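Filed under: Bench notes / Adhesives & Coatings
Search this notebook... Go

April, morning, second pot of coffee

Yaroslav Derkach forwarded the Jallix data sheet again, this time with the cure time highlighted. It says the epoxy can be sanded after 38 minutes. I have my doubts. The sheet doesn't give a room temperature, a film thickness or a humidity, and a cure time without those is an advertisement.

Mixed a small batch by weight, not by the pump strokes they recommend. The pumps drift. Demyd thinks I'm fussy about this and he may be right, but his last panel stayed tacky in one corner for a week, so I'll keep using the scale.

Brushed it on offcuts of maple, sanded to 400 beforehand, wiped down with alcohol. Same brush throughout. Left one offcut bare for comparison.

At 38 minutes by the wall clock a thumbnail still left a mark on every coated piece. Paper loaded up in three strokes. I wouldn't call that sandable, I'd call it gum. Went back after lunch and it was better, though the thick edge where it had pooled was still soft.

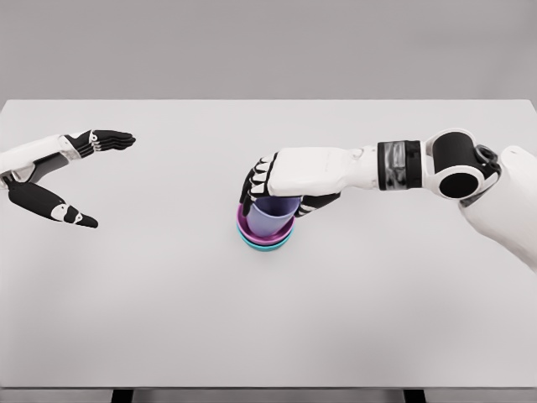
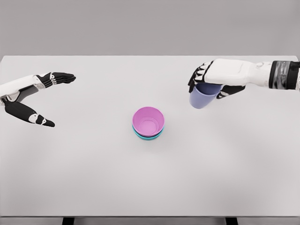 White tabletop, plain gray behind.

Azucena Cárdenas says the Kurnura hardener would fix all this. Maybe. She also said that about the varnish. I'd want to see it on our wood, in our shop, before we order 15 cans of anything. Their brochure claims heat resistance up to 400 degrees and doesn't say which scale, or for how long, or what "resistance" means. I've written to ask and don't expect much.

One thing I can't rule out: the alcohol. If it hadn't flashed off fully, that could slow the surface. Next batch gets a dry wipe on half the pieces. Also want to warm the resin first - the shelf by the door is cold in the mornings and the stuff pours like honey.

To do
- repeat with 11 offcuts, dry wipe vs alcohol
- thermometer on the bench, write the reading down every time
- ask Rostyslav whether his old batch ever went fully hard
- no more pooling at the edges, tip the pieces

Not changing the shop procedure until the repeat is done. Overnight minimum stays.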